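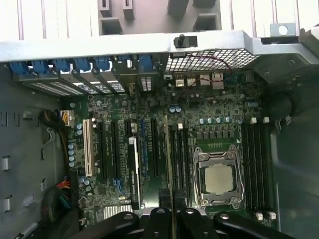

**Automation in Computer Refurbishing: What Changed for the Technicians**

Group report by Suha Chidiac and Elie Azar
4 November 2023

## Background

Sunlow takes in used office desktops, tests them, strips the ones that can't be resold and sells the parts. The shop has 10 technicians. In August it started running a robotic cell, called Pirnodo by the staff after the software it uses, for part of the teardown work. We wanted to find out what the people at the benches do differently now.

We spent 4 shifts at the shop and interviewed the floor lead, Afaf Rawashdeh, and two technicians, Issa Fakhoury and Marwan Khoury.

## How the work is divided

A technician still opens every case. The tower is laid on its side so the motherboard is flat and the expansion slots, memory slots and processor socket can all be reached from above. The three-fingered gripper works from that position, with a small camera mounted by it. It is used for memory modules and expansion cards. Processors are still taken out by hand, and so is anything with a cable attached. Khoury told us the power wiring is the main problem, as it is routed differently in almost every model and can lie across a slot.

The cell handled 126 towers during our visits. When it can't get a part out, it stops and a light comes on at the bench. The technician then finishes that step and presses a button to restart it.

## What the staff told us

Fakhoury has done teardown for six years. His thumbs used to hurt by the end of a shift from pushing slot latches and retention clips, and he says this is much better. He likes the waiting less. He used to set his own pace, and now he plans his other work around the light.

Khoury moved from teardown to testing, with two weeks of training from Duvent, the company that installed the cell. He prefers the new job. His pay stayed the same, which he thinks is unfair because testing was a higher grade before.

Rawashdeh said no one was let go, but two people who left over the summer were not replaced. She now spends around an hour a day on the cell's error log, a task that isn't in her job description.

## Findings

Physical strain went down for the people we talked to. Interruptions went up. The shop expected to process 600 towers a month with the cell and had not reached that when we visited. Rawashdeh blames the mix of older and newer cases.

## Limits

Three interviews is a small number, and all three were arranged by the shop. We asked for sick leave records and did not get them. We would also have liked to talk to the two people who left.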